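Pristier recalls plug-in heater controls over faulty relay

17 Apr 2026

Heating controls firm Pristier has asked customers to stop using one of its plug-in heater controllers after a fault that can leave the heater running when it should be off.

The recall covers the single-socket model sold since last August, mostly online and through the Kinnunen chain. Roughly speaking it's the white one with the dial on the front, not the older two-button version. 2,000 units went out in the affected batch. Pristier says 46 have been reported as faulty so far. No injuries, no fires. A few scorched sockets and one very warm conservatory in Lulton.

Trouble is in the relay, the small switch inside that cuts the power once a room gets up to temperature. On the bad units it can stick shut. The display carries on as normal, shows the right temperature, even shows the little "off" symbol -- but the heater stays on until someone pulls the plug.

Relays were supplied by Korov, which has made parts for Pristier's wall thermostats for years. Wall thermostats are not affected. Korov said in a short statement that it was looking at one production run and would not comment further until the checks are finished. 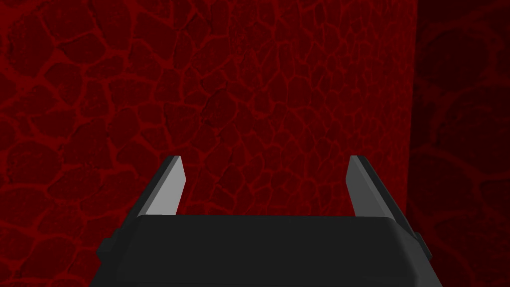
A gripper in front of a dark red wall. Computer-generated.

What to do if you've got one

Turn the heater off at its own switch first, then unplug the controller. Don't just turn the dial down, it won't help if the relay has gone. Look at the label on the back. Affected units have a batch code starting with 9. If the label has rubbed off or you can't read it, treat it as affected.

Then fill in the form on Pristier's website, or ring the number on the leaflet that came in the box. Customers get a choice of a replacement or their money back. Receipt not needed if you have the batch code. Pristier will send a prepaid bag for the old unit. Please don't bin it, and don't pass it on to a charity shop.

Replacements are going out now for people who filled the form in early. Anyone applying from this week is being told to expect a wait, as the new stock uses a different relay and has to be tested seperately. The refund is quicker -- nine working days, according to the firm.

Kinnunen has taken the model off its shelves and says shops will take returns over the counter, including ones bought elsewhere. Its Lulton branch was already turning up with a box of them behind the till yesterday morning.

How the fault came to light

First complaints came in over the winter and were put down to people setting the timer wrong. The manual didn't help. It has two different explanations of the hold button, on facing pages, and one of them is for the older model. Pristier now accepts that some early callers were told to reset the unit and carry on using it. It has said sorry for that and is ringing back everyone on its list.

It was a batch of returned units opened up on the bench that showed the real cause. The contacts had welded together, most likely from switching a heavy load over and over. All of the returned ones tested had been used with fan heaters or oil-filled radiators at the top end of what the controller is rated for. Lower-powered panel heaters seem to cause less bother but the firm says stop using it regardless.

People who use the controller for cooling, with a desk fan or a small portable unit, are included in the recall as well. Same relay, same fault.

Is it worth waiting for the new one?

The replacement has a second cut-out which is seperate from the main relay and works off heat inside the casing. If the main one sticks, the second should trip and stay tripped until the unit is unplugged. There's also a buzzer. It'll look the same as the old one apart from a grey dial, and the price stays the same.

The app is not changing. Owners who have schedules saved will be able to move them across, though anything set up on the unit itself by hand will need putting in again. Worth jotting your times down before you send the old one off.
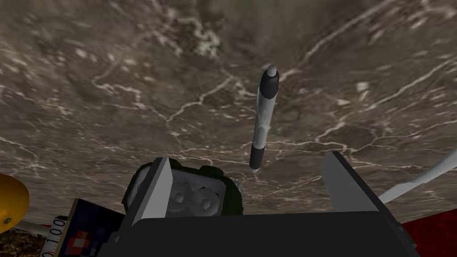
Dean Road, in a comment left under our first report, wanted to know why the app never flagged any of this, given that it knew perfectly well the room was six degrees over and still climbing. "Mine sent me a message to say I'd had a good energy week," the comment went on.

Fair point. Pristier says the app only reads what the controller thinks it's doing, and the controller thought it was off. A warning for rooms that keep heating up after switch-off is being worked on and should come in an update before August. It will work on the wall thermostats too.

Landlords and holiday lets

One more group to mention. Pristier sold 400 of the affected units in packs to landlords and holiday let owners, and many of those have no customer details attached beyond the name on the order. Letters have gone to the buyers. If you rent and there's a plug-in controller in your flat, check the label yourself and tell whoever manages the place. Tenants can use the form directly and the replacement can go to either address.

Anyone relying on the controller to keep pipes from freezing in an empty property should make other arrangements for the colder nights. Many heaters have a frost setting of their own, usually a snowflake on the dial. Plug straight into the wall, no extension lead.

The form will stay open until the end of August. After that claims can still be made by phone, Pristier says, but a batch code will be needed by then.

We'll update this if the batch range changes. Corrections to the newsdesk as usual.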